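Home | News | Clubs | Events | Contact

Nindside robot club gets a grip on the morning routine

Members of the Nindside robot club have spent the summer on a lovely challenge: tidying up a toothbrush, toothpaste and cup with a two-fingered gripper.

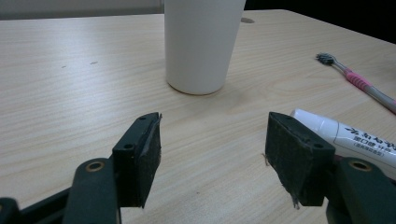

The eight members meet in pairs and swap jobs every session, so everyone gets a go. They'll show their work at the Brekbridge finals in December, and we can't wait!

Recent items
Urberg coding day: places left
Bassi Cup rules out now

Last updated: August 14, 2018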